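Sorting cell purchase: where the money stands
14 August 2019

Hello Elsa, you asked for a quick update before Plirnano releases the next slice of the grant, so I'll try to keep it short (no promises!).

We still haven't bought the arm, and I'm glad we waited. Makis has been working through the pick-and-place task in simulation since May, which costs us nothing but his patience, and it has already changed the shopping list.
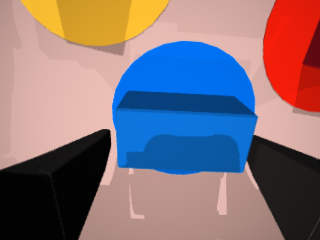
Simulation, close view: the blue block between the gripper fingers.

The big question is fingers. Rokar quoted 898 for the standard pair and Katsaros came in at 3147 for an adaptive set, and I'd like to try the cheap ones first.
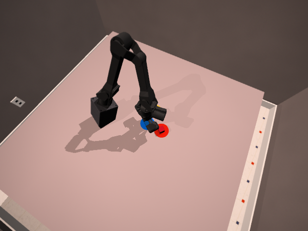 Reach is the other thing I keep nagging Makis about, as it decides how big a table we order, and Paraskevi has put aside about 200 for fixings and cable trunking. I'd leave that line alone for now – we always forget something!

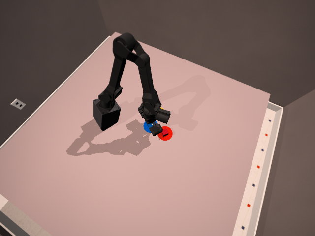 Simulated arm at the red and blue discs, small red cube on the red one.

What I need from you is a yes to the standard fingers and permission to carry the rest of the gripper money over. Benjamín will send the two quotes separately. If you'd like to see the simulation running, Makis is happy to show you.

Nektarios Zacharopoulos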